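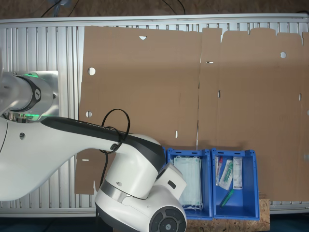 Clunemden, 8/3/22

Search the course pages... Go

Packaging Basics, Handout 4: The Box Blank
Teacher: Boris Urban

A box begins its life as a flat sheet. We call this sheet the blank. Today we study how to read a blank before we fold it, and which words we use for its parts.

Panel. A panel is a flat area which becomes a wall of the box. Between two panels there is a line. It can be a crease (the board is pressed and will bend) or a cut (the board is separated). On brown board these two are easy to mix up from a distance, as you can see with the line near the middle of our sheet. Please touch the line with your finger before you write the answer in your notebook.

Flap and tab. These stand out from the edge, therefore the outline of a blank is seldom a clean rectangle. Look at the upper right of our sheet for the raised tabs.

Holes and slots. Our sheet has round holes, a small half-round notch and several narrow slots. Most of the slots are vertical, but near the top of the middle line there is a short horizontal one. In general, a slot can receive a tab, and a round hole can be for air, for a finger or for a cord. The shape alone does not tell us which. For this we need the drawing from the maker.

Direction of the board. Corrugated board has waves inside. It bends easily along the waves and badly across them. If you fold by force, the outer paper cracks and the corner becomes weak.

Exercise for the next lesson. Take any carton from home, open the glued seam slowly and lay it flat. Draw the outline in your notebook. Use a full line for cuts and a broken line for creases. Write P on each panel and F on each flap. Work in groups of two.

Reading: Pešek, chapter 9, only the part about creasing.

Recent handouts
Handout 3: Paper, board and weight
Handout 2: Visit to the Jultden carton works
Handout 1: Words we need
Hela sample sheets, list for October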